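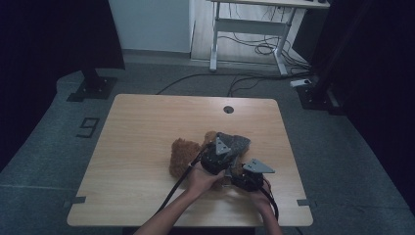
Garra manual sobre urso de pelúcia, mesa de trabalho

Automatização na embalagem de peluches: o que muda para quem lá trabalha?
Publicado em Trabalho e Indústria

Trabalho há 17 anos na embalagem da Busthorpe, sempre com peluches. Em abril a chefia avisou que a linha vai ter braços automáticos e que, antes disso, alguns de nós vão passar parte do turno a pegar nos bonecos com uma garra de mão, para o sistema aprender com os nossos movimentos. Pagam o mesmo à hora. Queria saber de quem já passou por isto: cansa muito? E depois, o que acontece aos postos? Ninguém nos deu nada por escrito.

linha_tres

Passei por isso na Vultside, também com artigos moles. Ao princípio custa, porque a mão quer ir direita ao boneco e com a garra é preciso pensar no ângulo antes de fechar. O pelo comprido engana: parece que já se agarrou o corpo e só se tem pelo entre as pontas.
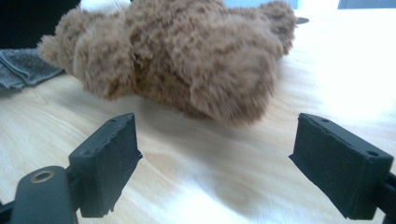

O que me ajudou foi aproximar a garra aberta, devagar, com uma ponta de cada lado, e só fechar quando as duas já estavam bem encostadas ao enchimento. Pediam-nos 44 repetições por sessão e depois pausa. Se não vos derem pausa, peçam – o pulso ressente-se ao fim de umas semanas.

Quanto aos postos, na minha secção não houve despedimentos, mas o trabalho mudou. Quem embalava passou a vigiar a máquina, a tirar peças encravadas e a ver costuras. Eu prefiro assim, tenho menos dores nas costas. Uma colega pediu para sair da secção, achava o dia comprido de mais sem nada nas mãos. Peçam por escrito a categoria e o horário que vão ter depois, e perguntem quem dá a formação.

bancada77

Na Wornov prometeram o mesmo e acabaram com o turno da noite. Abram os olhos.

marreta_sul

Depende do contrato. Na Oddsson as horas com a garra contaram como formação e deram um subsídio pequeno. Vejam também se gravam a cara ou a voz. No nosso caso era só as mãos e a mesa, e isso ficou num papel que assinámos. Se há delegado sindical na fábrica, falem com ele antes de assinar seja o que for.

t_oficina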